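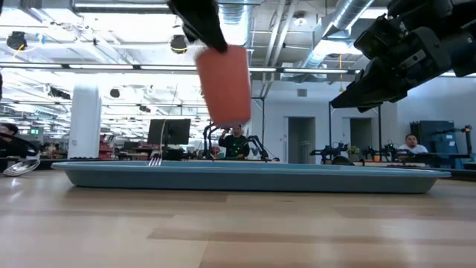 The blue tray, with a spoon and a fork

I have been meaning to write about trays for a long time, and every time I start I end up cleaning something instead. So the kitchen drawer is going to have to wait this morning, because I have a cup of tea, the house is quiet, and I would like to tell you how much I have come to love a long, shallow tray.

I grew up in a house where a tray meant company. My mother had one good one and it lived on top of the refrigerator, and if you saw it come down you went and washed your hands. The rest of the year our forks and spoons were in a drawer that stuck, all in together with the rubber bands and the birthday candles. I carried that drawer with me, more or less, through four apartments and into this house, and I never thought a thing of it until last February, when Kyung-hwa Ha came to stay with us and could not find a teaspoon. She opened the drawer, shut it again very politely, and stirred her coffee with a fork!

She sent me a tray when she got home. I put it on the counter meaning to find a proper spot for it, and there it stayed, and within a week everybody in the house was putting their spoons in it without being asked. I have tried to get my family to put things away for years (labels, speeches, one rather sad chart) and none of it did what that tray did just by sitting out in the open.

What I like is the low sides. You can see everything from across the room, and you can pick up a fork without digging for it. A deep basket turns into a drawer in no time, with all the small things sunk to the bottom. I like a rounded rim too, it's so much kinder when you're wiping it out, and light blue is just a cheerful color to have on a pale wood table. Silver looks nice against it. I know that's a silly reason to choose a tray but I look at the thing all day long.

I do have a few habits with mine now. Once a week everything comes out and the tray gets washed with the dishes. Anything that isn't for eating or stirring has to go back where it came from, and I'm afraid that is mostly my own pens. Forks go to one side and spoons wherever they land – I gave up on being stricter than that around the second week and I've been happier for it.

Arnaldo Pacheco wrote to ask whether a tray takes up too much counter, and it does take up a fair bit if you get a long one. I moved the toaster to make room and grumbled for a few days. If your kitchen is tiny, try it on the end of the table first and lift it off at suppertime. Tâm Phí keeps hers on a shelf at hand height, and I was quite jealous when I saw it.

Next time I will get to the drawer itself, which is still full of birthday candles. I pulled it open yesterday and counted 71 of them, plus a key I don't recognize.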